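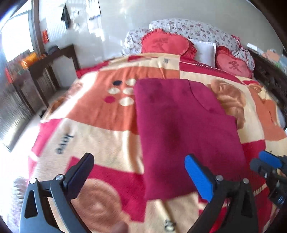 By Ashley Bloxham
Dramton, Dec 20, 2019

The blanket appeal in Dramton has beaten its own record, and by some distance! When the doors of the old Allo hall closed last night there were 681 pieces of bedding and warm clothing sorted, folded and ready to go out, against 530 last winter, and people were still coming up the steps with carrier bags while the lights were being switched off.

The appeal collects blankets, towels and soft clothes for families moving into new homes in Dramton and Tavley, many of whom arrive with very little for the bedrooms. Each household gets a bed blanket and something folded on top of it, so that the first night has a bit of colour in it. And what colour this year! Plain greys and navies have been thin on the ground, and in their place have come patchwork prints in orange, cream and hot pink, with roses on them and "love" written across a stripe in curly blue letters. Put a fuzzy crimson layer on top of that and even a bare room in December starts to look lived in.

Folding has been the big job. The helpers settled early on a simple rectangle, small enough to sit in the middle of a bed and easy to stack in the van, and they have got wonderfully quick at it. Fluffy fabrics are the awkward ones (they spring open the moment you let go) and the trick passed round the tables was to fold, press with a flat hand, wait a moment and fold again.

"I came in for an hour to drop off two towels and I ended up staying until teatime," said Kiani, who moved to Tavley in April and was given a blanket through the appeal herself. "It's still on my bed. I wanted to see where they all came from."

The first van has already been round to 28 homes, and the full list now stands at 67, with the Tavley addresses to be done next. Anyone who has asked for bedding and has not yet heard should leave a note at the hall, with a phone number and the size of each bed.

Double and king-size blankets are still very welcome, as are towels in any shade. Please wash and dry everything before bringing it in, and leave pillows and duvets at home for now, as the store cupboard is full to the ceiling. Small marks that will not come out are fine on towels, but tell whoever is at the table so they can go in the right pile. The hall is open from ten until four, and there is usually a pot of tea on the go.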